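Thursday, Enden open day, bench 3

Doors at ten. I was told to expect a small crowd and got 76 people before lunch, most of them looking for the coffee. The power strip station is ours this year. Curkum got the welding cell, which has sparks, so we know where we stand.

The task is chargers and plugs on and off a dusty multi-outlet strip. Small USB cubes, pastel outlets, a job any six-year-old would finish and then ask for a snack.

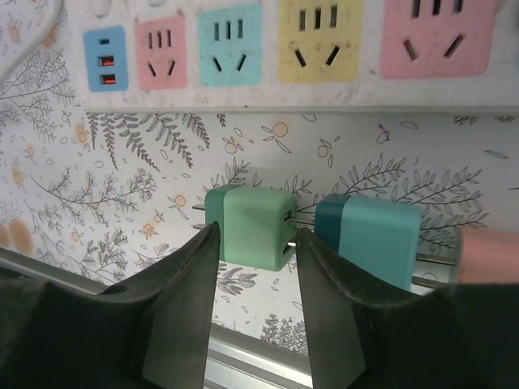

Theophilus Annan thinks we should have given visitors the same cubes and a stopwatch, and let them find out how annoying sockets are. Noted for August.

Both arms did plug work most of the morning. The log has 263 attempts, and I haven't sorted the good ones from the rest. Sheehan wants the number for a slide. Sheehan can wait.
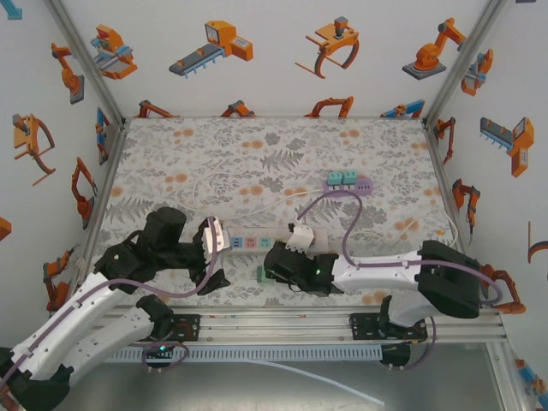 *Bench 3, both grippers holding white plugs.*

Second layout has the purple strip behind the long white one and the cubes lined up in front. Visitors liked this one better - it looks more like a game. One man asked if it could do his Christmas lights. I gave him a Cullora leaflet.
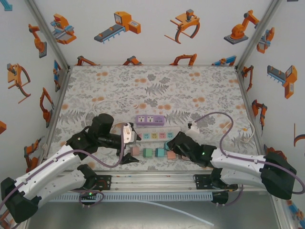 ## For next time

- Wipe the strip. It looks worse on the big monitor.
- Longer rope. Kids lean.
- Tape down the cables, or at least agree on where they loop.

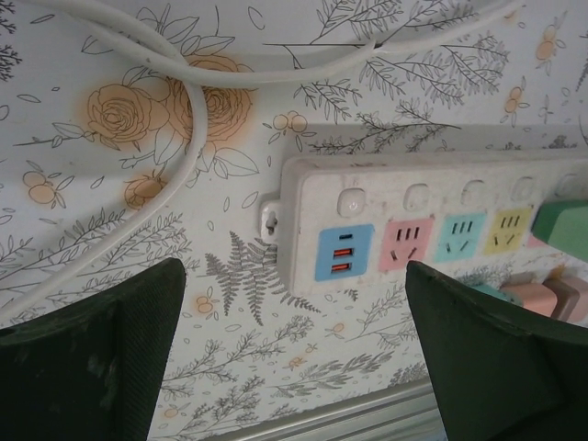 I'd also move us away from the welding cell. Half my explanation of grip width went to people facing the other way. Packed up at 4:30, leaflets mostly still in the box.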